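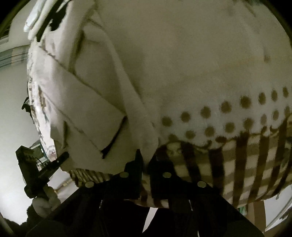 Storing fleece blankets over the summer -- fold, roll or bag?

Home Forums > Laundry and Linens > Storage

plaidporch
Posted 9th November

I finally pulled all the winter blankets down from the hall closet and I'm not happy with how they spent the summer. Two fleece throws and a heavier plaid one, plus the big white towels we keep on the same shelf. Everything was folded in quarters and stacked. The fleece has hard creases that don't shake out and the plaid one smells like the closet.

The shelf is 30 inches wide and 16 deep. The stack slides forward every time somebody takes a towel. What do the rest of you do with yours? I'd like to sort this out before February, when the guest bed gets used again.

toledo_tess
Member, 1193 posts

Roll the fleece. It doesn't hold a crease if there's no fold for it to hold. I fold mine in half the long way, then in half again, and roll from the short end. They stand up in a bin like paper towels. For the creases you have now, ten minutes in the dryer on low with a damp washcloth.

Don't iron it. I flattened a good throw that way and the nap never came back.

garagesale_gil

I'd leave the shelf alone and get vacuum bags. Everything you listed would go down to the size of a bed pillow. I've used the Welora ones for a few years, the kind with the double zip.

toledo_tess

Vacuum bags are the worst thing you can do to fleece. It's all air. You squeeze it flat for six months and it comes out like felt.

garagesale_gil

Mine come out fine. You have to leave them out overnight before you judge them. I think most people open the bag, see it's flat and give up.

hemlineandco

Tess is right about long storage and Gil is right about short storage, in my experience. I wouldn't bag anything past one season. For cotton or acrylic it doesn't matter as much. What's the plaid made of, OP? If it's wool you have a different problem to think about, and that's moths.

plaidporch

No tag on it. It was my aunt's. It's brown and white, fairly heavy, a little scratchy when it's cold in the house. It could be a wool blend.

hemlineandco

Then treat it like wool. Wash or dry clean it before it goes away, every time. Moths go for skin oil and food more than the wool itself. After that a cotton pillowcase with the end tucked under is enough. I wouldn't put it in plastic if the closet runs damp, and if it smells like the closet, it does.

rowhouse_ron

Something about the stacking. You have the heavy one on top of the light ones or the other way around? Heavy on the bottom, always. The white fleece goes on top. If the plaid hangs over the front edge even a little, it drags the rest with it. I put a tension rod across the front of my shelf, two inches up, and nothing has slid since.

plaidporch

It was the other way for part of the summer, then the right way, then whatever way it was when the kids got into it. A rod is a good idea. The side walls are plaster, will a rod hold?

rowhouse_ron

Mine are plaster. Put a scrap of felt at each end so it doesn't mark the paint.

garagesale_gil

Or strap the stack. I have a couple of luggage straps from when we moved out of Dranamton and they hold a pile of comforters just fine.

toledo_tess

A strap gives you a crease right down the middle, which is what she's trying to get rid of.

garagesale_gil

Not if you don't pull it tight.

bernitz_basement

We use one of those hanging canvas shelves on the closet rod. One blanket per slot, no stack at all. It sags a bit under anything heavy but for throws it's good, and the towels can have the real shelf to themselves. White towels next to brown blankets always pick up lint anyway -- I'd separate them whatever else you do.

plaidporch

I hadn't thought about the lint but yes, there are brown fuzzies all over the towels.

Plan for now: plaid goes to the cleaner, fleeces get the washcloth trick and then rolled, rod across the front. I'm not buying bags yet, sorry Gil.

garagesale_gil

Your closet. Let us know how the rolling goes, mine always came undone.

toledo_tess

Wide elastic, the kind for waistbands. Sew it in a loop and slip it over the roll.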